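About us

Wandard supplies boxed sets of ordinary household things for practising everyday jobs at a table: laying out, sorting, posting, stacking, passing and putting away. We started with one set and a borrowed garage. We now work from a ground-floor unit in Cheetham, with a packing room at the back and a small counter at the front where people can handle the sets before they order.

Our customers are mostly schools, day centres and occupational therapy rooms. A fair number are families who want something for the kitchen table that isn't a toy and doesn't need a screen.

What we make

There are two ranges. Skilleo is the general one, made up of boxes, cups, blocks and other things that open, stack or fit inside each other. Dinent is the kitchen range, with bowls, trays, boards and utensils. Each range comes in four sizes, from a starter box that fits on a shelf to a full cupboard set for a classroom.

We choose things that look and feel like what people have at home. A bowl in a Dinent set is a bowl you could eat from. Colours are kept plain and clearly different from one another, so that "put the blue one in the pink one" is an instruction that can be followed without an argument about which is which. We try to vary the shapes as well — a round bowl, a flat tray and a box with a slot all ask for a different movement of the hand.
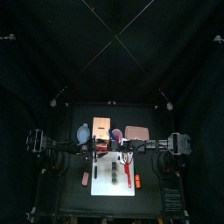

The board matters more than people expect. It gives a clear place to start from and to come back to, and it stops small things wandering off across the table. We tell new customers to put it in front of them, stand the containers along the back, and begin with one item on the board and one place for it to go. Add a second when the first is easy. Most sessions are better short, and it is fine to stop with half the things still out.

How a set is put together

Every set is laid out on a table before it goes into our list. We look at how far apart the containers need to be, whether a handle can be picked up from either side, and whether anything tips over when it is knocked. Things that roll are kept to a minimum. Lids that stick are sent back to the supplier.

We don't put more than seven loose items in a starter box. Larger sets hold more, but the instruction cards still ask for only a few at a time. 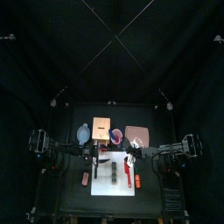
Bowls and a slotted wooden box at the back, white cutting board in front.

Utensils get the most discussion in our packing room. A spatula lies flat and has to be lifted at one end. A utensil left leaning in a bowl is easier to grasp but brings the bowl with it if you pull sideways. Both are worth practising, so Dinent cards include some jobs where the utensil starts on the table and others where it starts in a bowl.

The wooden pieces come from a joinery workshop a few streets away. They are sanded, finished and checked for splinters before they reach us, and we check them again. Plastic cups and bowls are bought in. If a colour is discontinued we change the card to match the new one, so please use the card that came in your box and not one from an older set.

What people tell us

There is a short form in every box and we read all of them. A good many ask for spare cups. Others suggest jobs we hadn't thought of, and several of those are now printed on the cards.

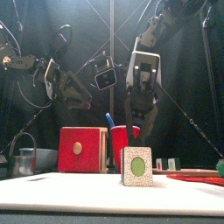
One reader of our newsletter wrote that the box with the knob was the thing her group went back to every week, "because there is something to do before you even get to what's inside". She also asked whether we could sell the cups in a separate pack. We can, and they have been in the price list since June.

We had a few complaints last year about the old cardboard inserts, which tore after a month or two of use. They have been replaced by cloth bags with a drawstring. If you have a set with the old insert, ask us for a bag and we will post one out at no charge.

Blocks and sorting

Skilleo blocks carry simple marks and patterns. They can be matched, stacked or moved from one side of the table to the other, and for many people that last job is plenty. Crossing the middle of the table with something in your hand is harder than it sounds, so the cards leave a wide gap and nothing in the way of it.

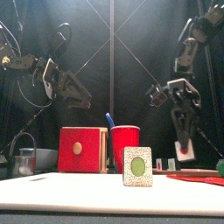
White block with a red circle, held over the tabletop.

Ordering and visiting

We send out roughly 100 sets a month. Single items can be replaced for as long as a set is on our list, and orders over £100 are delivered free in mainland Britain. Schools may pay by invoice.

The counter at Cheetham is open from 10am to 3pm on weekdays. There is a step at the front door and a level entrance round the side — ring the bell and someone will come through from packing.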